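Ticket 2124: Cell 3 reports mug position with offset, pick aborted
Gullatholm test hall, opened by Veronika Hegedűs 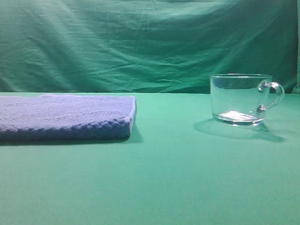
Category: Vision / Object detection

Status: Waiting for second check

Problem
Since the change of the backdrop cloth, the Wallora cell does not find the glass mug in a stable way. The towel is found every time. For the mug, the detected center jumps to the left, and then the arm stops before the grasp with code 248 (target outside tolerance).

Setup
Green table, green cloth behind, towel on the left and clear mug on the right with the handle to the right. Both stand toward the back of the table. Detection software is Goriden, with the object list we used before the cloth was changed.

19 Apr 2026, first entry
I restarted Goriden and loaded the object list again. No change. I cleaned the lens of the fixed camera. No change.

Second entry
Looked at the camera picture in full size. The glass lets the green through, so the software has only the bright rim, the base and the handle to work with. The mug's shadow goes out to the left of the base, and I believe the box is drawn around glass and shadow together. The cloth has many wrinkles with light ridges, and I would like to exclude them also as a cause.

Third entry
Lowered the shadow threshold to 43. In the log the box is now smaller, but two picks out of ten still stopped with the same code. I did not touch the towel settings.

To do
- Iron the cloth or stretch it more tightly, then repeat the ten picks.
- Move the lamp so the shadow falls behind the mug.
- Virág has the old calibration file. Please attach it here, I could not find it on the shared drive.

Please do not change the threshold back before the repeat is done.

V. Hegedűs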